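Hand-held gripper pair, jaws don't close evenly on soft items. Linkage or pads?

Asked in: Grippers and end tools > Maintenance
Tags: hand-held gripper, pivot pins, pads, backlash

Question

posted by Sang Vũ

I look after a pair of two-jaw hand-held grippers that we use for bedding and soft furnishings. They are both the same model, black linkage, blue pads on the fingers, grip handle underneath. One of them has started to close unevenly and I would like to know where to start before I take it apart.

What happens: when I squeeze slowly with nothing in the jaws, the left finger gets to the middle first and the right one arrives a bit later. The pads do meet in the end. On something stiff like a box you would not notice. On a cushion the corner gets pushed sideways before it is held, and about one time in every few it slides down off the pads. The other gripper, used by the second person on the opposite corner, does not do it.

I keep a log of jobs done on each tool. The bad one was last serviced in March, which was a wipe down, a drop of light oil on the pins and nothing else. It has had 2000 cycles since then. The pads are original as far as I know.

I have already checked that the handle trigger comes all the way back, and it does. I also swapped operators to rule out somebody squeezing at an angle. Same result.

The near one is the one giving trouble.

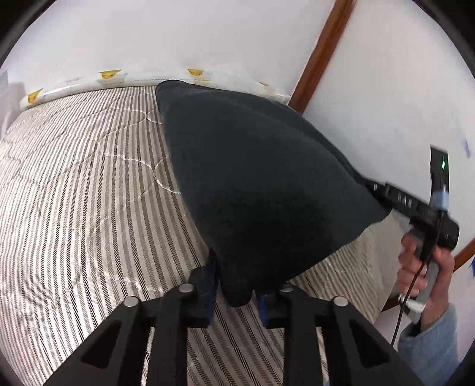

Cushion held between the two grippers over the striped cover. Near gripper at the bottom, good one on the right.

The pad on the left stands further up past the cushion's tip than the one on the right, which I had put down to the way the fabric was hanging. Now I am not so sure.

Questions:

Is uneven closing on these normally the pins, the pads, or the trigger rod?
Can I replace one pad or do they have to be done as a pair?
Is there a setting for centering that I have missed? The sheet that came with them is one page and covers charging and cleaning.

Thanks.

2 comments

Jarrah Pryor: Does it do it upside down? Turn the tool over and squeeze slowly. If the other finger leads, you have slack and gravity is taking it up.

Sang Vũ: Tried it. Upside down they come in nearly together. Held on its side the lower finger leads.

Answer 1 (accepted)

posted by Darcy Lockyer

Your reply to Jarrah pretty much settles it. If the leading finger changes with how you hold the tool, there is play in the linkage. A bent arm or a badly seated pad would give you the same error whichever way up it was.

On this type of gripper each finger hangs off an outer arm and an inner bar, with pins at the joints. The outer elbow pins do the most traveling and they wear first in my experience. They don't have to be worn much. A little slack at the elbow gets multiplied by the length of the finger, so by the time you reach the pad you can see it.

How I check them:

Take the power off and unplug the cable before you do anything. Somebody here pinched a lead in the linkage on a bench test and it cost more than the pins.

Clamp the handle lightly in a padded vise, jaws up. Hold the outer arm still with one hand and rock the finger with the other. Put a fingertip over each pin in turn while you rock. The loose one can be felt clicking. Do the good gripper too so you know what normal feels like. There is always a trace of movement and people replace parts that are fine.

If it is a pin, push it out with a flat punch from the side with the clip. Look at the pin under a good light. A bright band in the middle or a step you can catch with a fingernail means replace it. Then look at the hole. If the hole has gone oval, a new pin will feel better for a couple of weeks and then you are back here. In that case change the arm, or have it reamed and bushed if you know someone who will do it properly.

I replace elbow pins on both sides together. They have done the same work. Ours are Bastos pins and I buy them in bags of 14, so I have no shortage.

Oil: stop using it. Light oil picks up lint from bedding and turns into a gray paste that works like grinding compound. Clean the joints with alcohol, let them dry, and use a very small amount of dry lubricant. I suspect the oil is how you wore them out.

To your other questions. Pads, do both, see below from Nikau. Centering, there is a setting on ours, a small screw where the trigger rod meets the linkage — but I don't know whether your model has it, and don't touch it until the play is gone. If you center a loose linkage you will be centering it for one position only.

Comments on this answer

Sang Vũ: Found it. The left outer elbow clicks, the right one has a trace. The pin had a step I could feel. Hole looks round to me. Pins ordered for both.

Darcy Lockyer: Good. Check it again after 125 cycles or so, new pins bed in a little.

Answer 2

posted by Nikau Donnelly

Agree with Darcy on the pins. Adding something on pads.

Compare the two pads with the jaws open and nothing in them. You can't judge their height with a cushion in the way, the fabric tucks over one of them. Lay a straightedge across the tips. If one is higher, it has either crept along the finger or been stuck on wrong at some point.

Always replace as a pair. A new pad is thicker and has more grab than an old one, so a mixed set pulls the fabric over to one side and you will think the linkage has gone again.

Getting the old ones off: warm them gently, peel from the bottom, and rub the leftover glue off with your thumb. No scraper, you will mark the finger and the new pad won't sit flat. Degrease, press the new pad on, then leave the jaws closed on a folded cloth overnight. I used Janby pads last time and had no complaints.

For cushions I would also take a bit more fabric. If you only catch the very tip there isn't enough in the jaws to forgive any error. We go in 3 cm from the corner and the slipping mostly went away, and that was before we fixed anything.

Answer 3

posted by Shayne Harawira

had the same thing on a Mikell, it was the battery being low. charge it fully and try again

Comments on this answer

Darcy Lockyer: Sang's closes by squeezing the trigger, so battery level won't change how the fingers meet.

Shayne Harawira: fair enough, mine was motorized

Update from Sang Vũ, 9/9/24

Pins changed on both elbows, joints cleaned out. There was plenty of the gray paste Darcy mentioned. Fingers now come in together whichever way up I hold it. The pads were level when I put a straightedge on them, so it was only the fabric, but they were shiny and I changed them as a pair anyway. The tool does have the centering screw. I left it alone.

Will do the good gripper next week and get rid of the oil on that one as well.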